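3.2 Where the clocks came from

I should say up front that I never planned to study public clocks. I moved to Rosville for a teaching job, noticed that the clock over the old savings bank ran slow, and started asking people at the bus stop whether it bothered them. Nearly everyone had an opinion! One woman told me she sets her kitchen clock by it on purpose, so that she matches the rest of the street. That conversation is really the seed of this whole paper, which is about what happens to a town's sense of time when the shared clocks stop agreeing with each other.

For the survey I mailed 2,000 postcards to households in Rosville and the two neighboring towns, Plirine and Hegde. I got 626 back, which thrilled me (my adviser had told me to expect far fewer). The card asked which public clock you pass most often, whether you trust it, and what you do when it disagrees with your phone. There was also a blank space for comments, and people filled it right to the edges, sometimes turning the card sideways to keep going. I've quoted from those comments wherever I could, with spelling left alone.

I also walked. All 16 working public clocks in the three towns are on my route, and I logged each one against my phone at the same spot on the sidewalk every time. Four are on churches, three on schools, two on banks, and the rest are scattered over shops, a library, and the Hegde depot. The older ones are mostly mechanical or were mechanical once, and that matters for what follows, because a wound clock drifts in a way people can learn. Regulars at the Plirine diner knew their church clock gained through the week and got put right before the Sunday service. They did the subtraction in their heads without looking up from their eggs. An electric clock that loses power is just wrong by whatever the outage was, and there's nothing to learn from it.

I'm no mechanic, and readers who want a proper treatment of escapements should look elsewhere. What I needed was enough to follow the repair ledgers, which talk constantly about teeth: worn teeth, a chipped tooth, "wheel recut." A gear passes motion along tooth by tooth, so the spacing around the rim has to be even, and the bore in the middle has to sit true on its shaft (Figure 4).
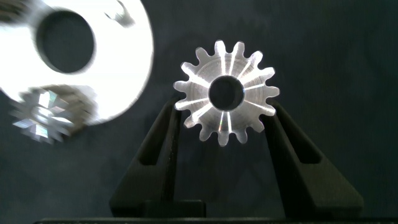

Figure 4. A small metal gear seen face-on, with its fifteen teeth and round center bore.

3.3 What the ledgers say, and what they leave out

The ledgers are kept at the Unuvard reading room, in a cabinet that sticks. They cover a little over 100 years of winding and repair in Rosville, with a long gap in the middle that I haven't been able to fill. I read them hoping for complaints, and I got plenty. "Spoken to again about the hour" shows up so often that I started using it as a code in my notes.

The entries never mention anybody being late. I'd assumed a slow clock would show up as missed trains and docked wages, and maybe it did in somebody else's records, but the people writing to the clock winder were mostly annoyed that one clock disagreed with another. A clock that was wrong alongside all its neighbors drew very few letters. That fits the postcards pretty well. When I sorted the comments by hand, the angriest pile came from the corner in Plirine where you can see two clocks at once.

I want to be careful here. Letters that got saved in a ledger aren't a fair sample of anything, and neither are postcards from people who like filling out postcards. Still, the two sources were made by very different folks, decades apart, and they grumble in nearly the same words. I take that up again in Section 4, where I compare the Plirine corner with the Hegde depot, whose clock stands alone and gets forgiven for almost everything.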